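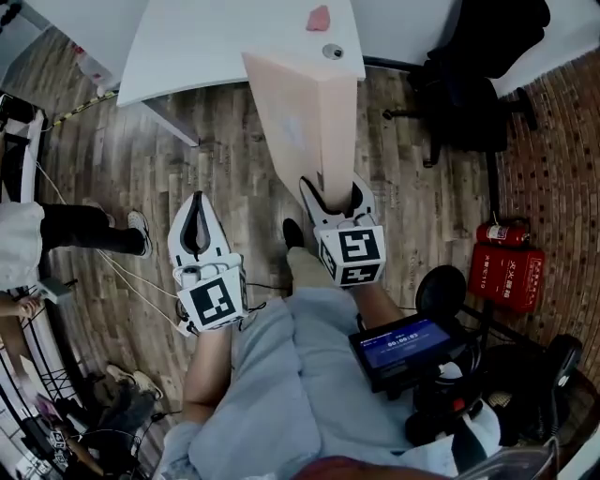 Workshop notes / Packaging

August 17, 2021

Right, long boxes. I promised Jeanie I'd write up where we've got to before I forget it all, so this is going in the book even though half of it is still guesswork.

The tall pale pink one is the shape we're arguing over. I love the colour (Josiane picked it, back in July, from a card of pinks that all looked the same to me) but the length is a nuisance. You can't pick it up by the middle without blocking the face you want to see, and if you take it by a bottom corner the whole thing wants to swing. I had a good go at it sitting down, corner low, top end up by the table edge, and that's much kinder on the wrists than standing over it. Must try it again on the higher stool.

The white table is fine for this, by the way. I'd been moaning about the curved front because you can't square a box up against it, and Leopoldo says to use the back edge and stop complaining. Fair enough. But do watch the cable hole! Small round grey thing, sits just proud enough to catch a corner if you slide the box along. Lift, don't slide. I've put a mark on my last sample where I forgot.

Card: Hurkness sent the heavier board and it folds beautifully, but the ends are stiff and Hamisi had to run the bone folder down the crease twice before the flap would lie flat. The Adside board is softer and creases first time - it also bruises if you look at it. I'm leaning towards Hurkness for the long ones and Adside for the little cubes, where nobody has to grip a corner.

Quantities, so I stop asking. Premance want 4,000 of the long box and 800 of the short. The first 29 samples go to Rungnapa for checking, and she wants them flat, with 3 made up so she can see the closure. I said yes before working out where we'd keep them.

Floor: the yellow and black striped cable still runs over the planks on the left past the table. I step over it without thinking now, but anyone walking backwards with an armful of boxes won't. Hamisi, can we send it round by the wall? Also the extinguisher by the brick-patterned wall is lying on its side, and I'd like it stood up properly.

Still to do: glue test on the pink, both boards. Ask Josiane if the inside can stay white. Find the short ruler. Ring Thammasiri about ribbon, and get a price for the narrow one as well as the wide.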